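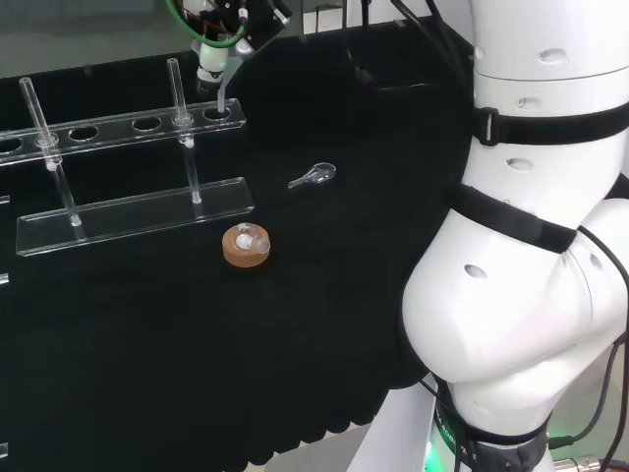
**Arm protective-stops on the way down to the glass, error 3919. Started after a controller update**

Two arm cell, Dodov controller, Kellent hand on the arm that does the glassware. Since the update it throws 3919 (contact force over limit) on the approach move, maybe one run in three. The rack is clear acrylic and the camera never liked it much, so we teach every hole by hand. Far right hole is the worst. Tip gets to just above it, fine, next move goes down and it stops dead. Yesterday it didn't stop in time and cracked a tube at the rim. Glass on the cloth, had to strip everything.

Tried so far:

- re-taught all the holes, ok for 40 cycles then back again
- new tubes from the same box
- dropped approach speed to half, still stops but less of a bang
- payload re-entered, looked right to me

The funnel step does it too, and thats the one I care about. 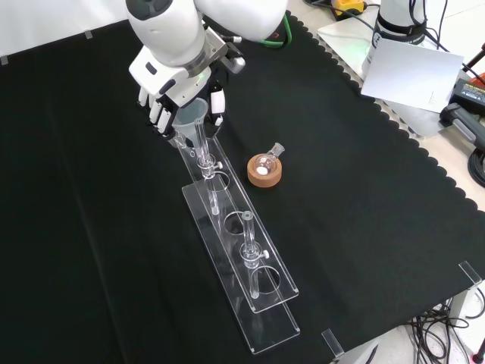
*Hand with the funnel over the upper tube.*

Log says 3317 moves since last calibration if that matters. Don't want to raise the force limit, someone is always reaching in to swap parts. Any ideas?

posted by **wetbench_saliba**, 8 July 2022

---

**torque_and_tea**

Dont raise the limit. Good call.

Check the payload again, but the center of gravity this time, not just the mass. We had a Dodov update set ours back to zero and keep the mass, so the screen looked normal. Arm thinks the hand weighs what it weighs but hangs in the wrong spot, so it reads a fake force as soon as the wrist tilts. Quick test – free air, nothing gripped, run the wrist through the same angles and watch the force readout. Should stay flat. Ours was showing 243 on the raw channel with nothing touching it. 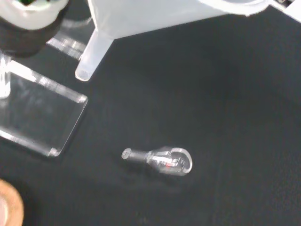 If the readout is flat in free air then its a position problem and you're pushing on something real. Cloth can do that. If the fabric creeps under the rack everything you taught is off, and re-teaching only buys you a few cycles. Sounds a lot like your 40. Bolt or clamp the rack through the cloth to the table.

Also, glass fragments hide in black cloth. Shake it out outside, gloves on.

---

**stilano_user**

had this. recalibrate

---

**gripperdad**
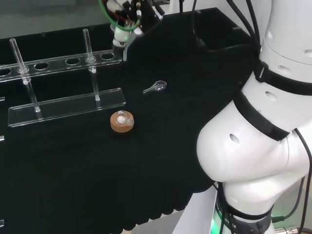 Payload first like the other answer says, then stop testing on the tubes. Every failed run on a tube is another possible break and you learn nothing new from it. Use the round flask instead. It's on its side in the cork ring with the neck out to the right, so there's clear height above it and no hole to line up with. Come down slow over the ring, stop well short, go back up, repeat. Same wrist angle as the funnel move. If 3919 shows up there its the force model, no question. And take that glass spoon off the cloth before you start, it's loose and it's between the rack and the big arm.

While you're in there, look at any cable looped at the wrist. A tight loop pulls when the last joint turns and the sensor reads it as contact. Give it slack, re-zero with the hand in the working pose, then try the tubes again with people out of reach.

---

**wetbench_saliba**

CoG was all zeros. Typed the old values in, free air readout is flat now. Still going to clamp the rack. Will post if 3919 comes back.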